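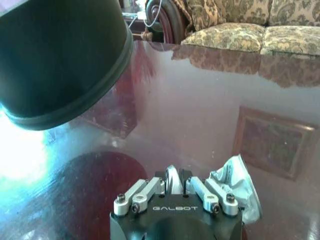 La mesa del salón es de esas rojizas y barnizadas en las que uno puede peinarse. La heredé con el piso y con una sola instrucción: no apoyar nada encima. Llevo desde agosto apoyándolo todo.

Hoy tocaba limpiar. El orden importa, y siempre lo olvido: primero se pone la bolsa en el cubo y luego se recoge la basura. Yo suelo ir por la casa con un puñado de papeles, tiques de Caron y una cáscara de mandarina, buscando el rollo de bolsas con la mano que me queda libre. Después viene el trámite de abrir la bolsa. Se frota un lado, se frota el otro, se sopla, se insulta un poco. Siempre empiezo por el extremo cerrado.

El cubo lo planté delante del sofá, para no tener que dar paseos.
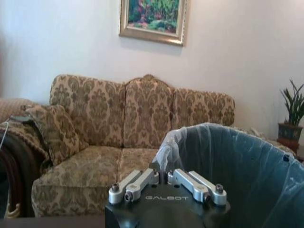 El sofá de los ramajes y la bolsa, con sus arrugas.

Sobre la tapicería no admito comentarios. Flores, volutas y un marrón aceituna que lo perdona todo, desde el café hasta las migas de los barquillos Kemetti. Cuando me mudé a Dronanau pedí presupuesto para retapizarlo en liso y me dijeron 417 euros, más el transporte. Le cogí cariño esa misma tarde. El respaldo del centro termina en un piquito, como de trono de provincias, y ahí me siento yo.

De debajo de los cojines salieron un lápiz, dos recibos de Sketbridge de cuando todavía pagaba aquel curso de dibujo y 34 céntimos. Los recibos fueron al cubo. El lápiz lo dejé en la mesa, para guardarlo luego.

La mesa la repasé con un paño apenas húmedo y otro seco detrás, porque si no quedan unos cercos que a contraluz parecen un mapa. Tardé 46 minutos en total, contando una llamada que no cogí. Mañana, los cristales. O la semana que viene, que dan lluvia.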